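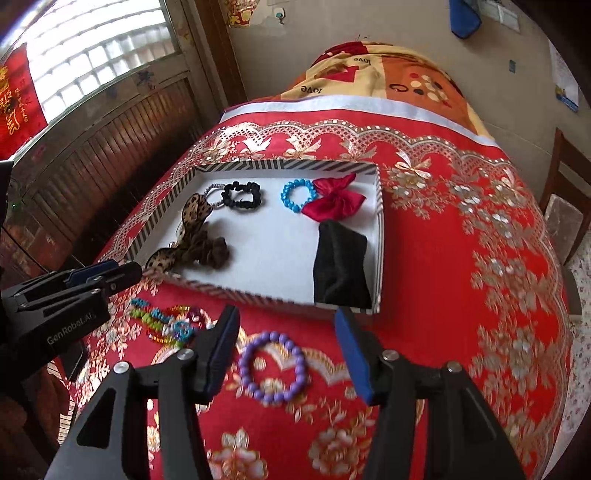 Bead bracelets and hair ties on a red floral bedspread.

Ladgate Staff Moves: resignations and appointments in local government

README, release 6, February 2025

Summary

Ladgate Staff Moves is a table of senior adviser and cabinet office changes in the Lilstead city government. Each row is one move: a resignation, a dismissal, an appointment or a change of title. The release has more than 3000 rows. Sources are press notices, council minutes and published resignation letters.

Fields

- person_id: stable across releases
- role_from, role_to: title as printed in the source; blank if none
- move_type: resign, dismiss, appoint, retitle
- notice_day: day the notice was published, not the day the move took effect
- reason_text: the stated reason, quoted in full up to 400 characters
- reason_code: assigned by a coder; see below
- source_ref: key into sources.csv

Reason codes

Coding was done by Pranab Dewan and Tharushi Debnath, working apart. Where they differed, Da-eun Seol made the final call and the row carries the flag "adj". A stated policy disagreement is coded POL even when the letter also mentions family or health. Letters that give no reason are coded NONE. Press guesses about motive are not used.

Known problems

Interim posts lasting under 60 days are missing before release 4. Titles in the Kumasetti administration were changed twice without notice, so role_from and role_to may not join up for those years. Two people named Najafi held adviser posts at the same time; use person_id, never surname. Joint letters appear once per signer with the same source_ref.

Changes since release 5

- January notices added
- Duplicate retitle rows removed
- sources.csv is now UTF-8

Use

Free for research and reporting with credit. Do not use reason_code to make claims about a single person without reading the source letter.

Related

- Ladgate Committee Seats
- Ladgate Ward Results
- Lilstead Register of Gifts, cleaned

Contact: Rajitha Wanigasekara, data desk | © Ladgate | Back to top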